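From: Lorna Haldane
To: home-automation-talk list
Date: March 30, 2023
Subject: Re: [home-automation-talk] Anyone tried the Mallora hand kit?

On the list, Tesfamariam wrote:
> Has anybody here put real hours on the Mallora hand kit? I've read the
> product page three times and I still can't tell what you get for the
> money. I have a two-arm setup that works fine with the plain Zutura
> clamps, but they're hopeless with anything flat or thin. My wish list
> is short: plates, pan lids, maybe a mug by the handle. I do not need it
> to play the piano.
>
> Also, does the service plan cover fingers? Their FAQ says "wear items
> excluded" and then never says what a wear item is.

Hi Tesfamariam, and hi all,

Yes! I've had one since last July, so I've got opinions, and I'm sorry in advance for the length. I bought mine through Dastier, paid full price, and I have no connection with either company apart from being on first-name terms with their support desk by now.

First, what comes in the box. You get the one hand, a wrist adapter, a cable that is a bit longer than you'd like, a bag of screws with two spare sizes that fit nothing I own, and a printed card with a web address on it. The manual is online only. It's decent once you find the right version (there are three, and the search box will happily give you the oldest one). If you want a pair you order two kits, left and right, and please check the part number before you pay. I ended up with two rights and had to send one back. Dastier took it without a fuss, but I paid the postage.

Price, because you asked what you get for the money: 3,000 for the hand when I bought it, and another 700 for the adapter that matched my arms. I thought the adapter price was cheeky and I still do. It's a ring and a bracket. There's a fellow on the archives who machined his own, and if you have access to a shop I'd look that thread up before ordering.

Setup took me an evening and most of the next morning. The mechanical part is easy. Calibration is where the hours go — you run each finger through its range, then the thumb, then the thumb against the palm, and if you bump the table halfway through you get to start over. I bumped the table. Do the thumb step twice even if it passes the first time. My first calibration passed and the thumb was still landing off to one side of where I told it to go.

Now, plates, the thing you really want to know about. I do all my testing at the kitchen sink, with the drainer rack in the small basin, and I'd say plates are what this hand is best at. With your clamps you're trying to catch a rim edge-on with two stiff jaws, right? I had those same clamps and I chipped two saucers. With the hand I keep the fingers pointing up and a little curled, and let the thumb come across and press the face of the plate back toward the palm. The fingers hardly have to do a thing. It took me weeks to quit trying to wrap them around stuff!

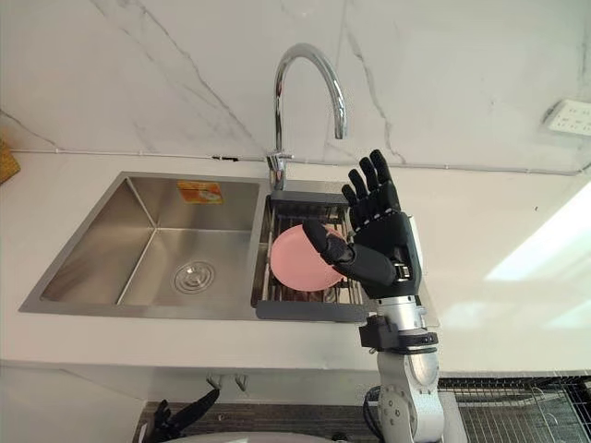

The part I still fiddle with is the angle. If the plate goes down too upright it can catch on a rod, and if it goes down too flat it wants to skate along the rack as soon as the thumb lets go. I tilt it, lower until I get a tiny bump in the wrist force reading, and then open the thumb slowly. The default release is much too quick for this. Look for "open rate" in the grip settings and cut it way down. I run mine at 14, whatever that's a percentage of (the manual doesn't say, and support gave me two different answers).

To put a number on it, my last long session was 79 plate placements and I stepped in on five of them. Three were the plate skating, one was me giving it a bad starting position, and one I couldn't explain at all. Those were light plates with a small raised rim. I've got some heavier stoneware and I don't trust it there yet, it sags in the grip and I hover over it like a nervous parent.

Pan lids: fine if there's a knob, annoying if there's a flat loop handle. Mugs by the handle: sometimes. I can get two fingers through a big handle, but a small one is out of the question, the finger links are chunkier than they look on the product page. By the body works better.

Things I don't like. The cable, mainly. It runs down the outside of the forearm and it will find every cabinet pull in your kitchen if you don't tie it in. The software wants to update itself every time you power on and there's no "not now" that sticks. And the fingertips get slick when there's dish soap around. I wipe them between runs and that mostly takes care of it, but you'd think somebody would have tried it with soap before selling it to kitchen people.

Service plan: I went back and forth with them on exactly your question, so I can save you the email. Under my plan the fingertip pads count as wear items and so do the cables. The finger links and the joints are covered, and so is the thumb. I had one finger replaced in the fall. I mailed the whole hand in and had it back in just under three weeks, which is a long time if it's your only one. Ask if they'll do a swap now, they were talking about it. And get the wear list in writing, mine came as a reply to a support ticket and I've never seen it anywhere on the website.

Would I buy it again? For plates, yes, and I'd probably skip the second year of the plan. If it was mostly mugs I'd wait and see what the next version looks like. If your clamps are doing okay on everything else you could also do what I did for the first couple of months, hand on one arm and clamp on the other. Felt lopsided but it worked well enough, and it's half the money.

I can send you my grip settings file if you like. It's for the right hand, so you'd need to flip the sign on the thumb values, and check it at low speed before you let it anywhere near the good dishes. Which arms do you have, by the way? If they're the older Zutura ones you may need the other adapter, the one with the longer bracket.

Lorna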